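Re: [turners] Finish checking on small bowls after oiling

Uldis Baranauskienė wrote:
> I have a bowl from the Zirkow blank, same wood as my last three.
> Wall is 13 mm at the rim, a little less lower down. I took it to
> 226 grams and it held there, so I called it dry and put the first
> coat of Ornmont on. Two evenings later there are fine lines in the
> end grain on both sides. They do not catch a fingernail. Is this
> checking, or is it the oil raising the grain? And is there any
> point in continuing with the second coat?

Going by the fingernail test, I would call it raised grain until proven otherwise. A check that opens after oiling normally has an edge you can feel, and it usually starts at the rim and runs down. Lines that sit only in the two end grain patches and have no edge are nearly always fibers the scraper bent over and the oil stood back up.

Before the second coat, wipe the outside with a cloth and mineral spirits under a low side light. If the lines stay dark after the rest has flashed off, there is some depth to them. If they disappear with everything else, sand and carry on.

On drying – a steady weight only tells you the wood has stopped exchanging water with the room it is in. You did not say which room. My shop runs damp until March, and a blank that has settled there will lose more as soon as it goes into the house. I had one at 1,005 grams rough that sat still for weeks in the shop, then dropped to 900 indoors. 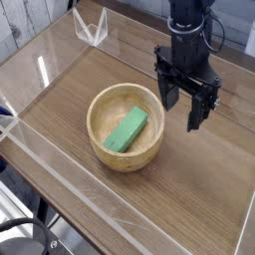 For wall thickness, 13 mm is heavy for a bowl you intend to handle daily, but I would not turn it thinner now. A thick rim takes knocks better, and remounting a bowl that may have moved is more trouble than it is worth. If you do remount, use a jam chuck with a soft liner and take the outside only.

Sanding: start at 240 dry, with the grain, by hand. Skip the power sander on the end grain. It heats the surface, and heat is one sure way to turn a harmless line into a check. Go to 320, wipe, and let it sit overnight.

Second coat: thin the Ornmont one to one for this pass. Flood the end grain, leave it for ten minutes, wipe it fully dry. Full strength after that. I have used Tresteck over the same base and it levels a bit better on curved walls, though it yellows pale wood more than I like. On a light bowl I would stay with what you have.

One thing you left out is whether the faint rings on the outside are tool marks or growth rings. If they are evenly spaced and run parallel to the rim, they are tool marks and 240 will not remove them. Drop to 150 for those and come back up.

Please post the weight again after a week in the kitchen.

> Also, has anyone tried the Pattinasarany wax as a top coat?

Only on spoons. It was gone after a few washes.

3 replies
0 shares

Related messages
Jam chuck liners: cork or foam
Zirkow blanks, end sealing
Thinning oil for the first coat
Scraper burr on end grain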